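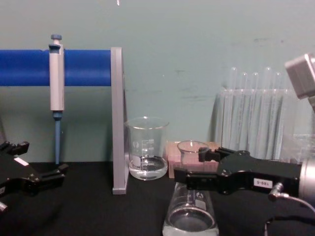 Pipette on the stand's blue bar, with beaker and flask at right.

Zodidwood bench stand, reviewed by Mayuree Klinhom

The bar is thick, and a single-channel pipette hangs from it with the tip clear of the bench. Side play at the hook was 2 mm. Over 47 days of teaching use the upright did not lean.
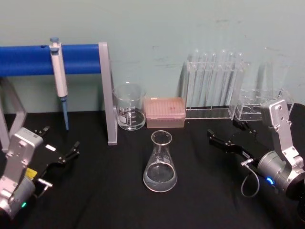 Footprint is small enough to leave the back row for a tip box and tube racks. Assembly took 6 minutes. The stand weighs 470 g, so it slides if bumped. Rubber feet would fix that.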